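Prasex Home Help » Hallways and entrances » Storage

Key stand with hooks and a tray, or a row of hooks on the wall?

Posted January 17, 2019 by tallhedge
185 views

Hello all! We've just moved into a ground floor flat and the keys are driving me up the wall. There's a front door, a back door, the bike shed, the meter cupboard, the post box and my sister's place, and at the moment everything lives in a soup bowl on the hall table. I go through the bowl at least twice every morning.

I've been looking at those little stands you put on a table, a post with a bar across the top, some hooks under the bar and a tray at the bottom. I love the idea because we rent and I'd like to avoid drilling. My worry is that they'll topple over as soon as you hang anything heavy on one side. Has anyone lived with one for a while? And how do you tell the keys apart, given that three of mine look exactly the same?

Our table is 30 cm deep, so whatever I get can't be huge.

rweyemamu_fan

Get the stand! I've had one for two winters and I'm still pleased with it every time I come through the door, which I know is a silly thing to say about a bit of metal. Mine came from Rweyemamu, the household shop by the old bus station, and it's the plain sort with hooks along the bar and a shallow tray underneath.

On the toppling — yes, it can happen, but only if you treat it like a coat rack. Hang the heaviest bunch on a hook nearest the post and keep the light single keys for the ends. If yours still feels wobbly, stick a few felt pads under the tray, which also saves the table from scratches. The tray itself is brilliant for the bits that fall out of pockets (coins, a lip balm, the token for the trolley), although I empty it every so often or it turns into your soup bowl all over again.

For telling keys apart, coloured plastic tags, no question. The kind with a little window and a paper slip inside. They're cheap, you can swap the slips when you move, and after a week you stop reading them and just grab the colour. I'd steer clear of writing the full address on them in case you drop one. "Back" or "shed" is plenty.

One more thing, don't put everything on one giant ring and hang that up. I did this for months! It's heavy, it jangles, and you end up carrying the meter cupboard key to the supermarket. Split them into the ones that go out with you every day and the ones that stay at home.

Favov

wall hooks. used the sticky ones in my last place, no drilling, fine on gloss paint, fell off wallpaper after 3 weeks. wipe the wall first and leave them overnight before you hang anything

dronano

I'm with the first reply on the stand, and I'd add that where you put it matters more than which one you buy. Ours sat at the far end of the sideboard to begin with and nothing ever got hung on it, as we'd both dropped our keys by the time we'd walked that far. We moved it right beside the door and it's worked like a dream ever since. Keep it out of reach of the letterbox, though, and out of view of any glass in the door.

With a narrow table like yours, measure the tray before you buy, as that's the part that takes up the room. Oval ones tuck against a wall nicely if you turn the long side along it. I'd leave a hand's width clear in front as well, so you've got somewhere to put the post down.

The tags are great fun to sort out. Tip the whole lot onto the table one evening, lay the stand and tags next to each other and decide who gets which colour before you start threading anything. Warm colours for outdoor locks and blues for indoor ones is how we do it, and spare keys for other people's homes get white. Use a fairly small split ring for each tag, and if your nails are short, slide a coin into the gap to open it. I've labelled every key in the house now, including one for a suitcase we no longer own, and I'm very tempted to start on the padlocks in the garage next. 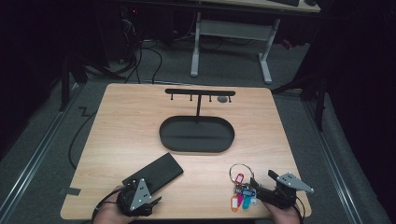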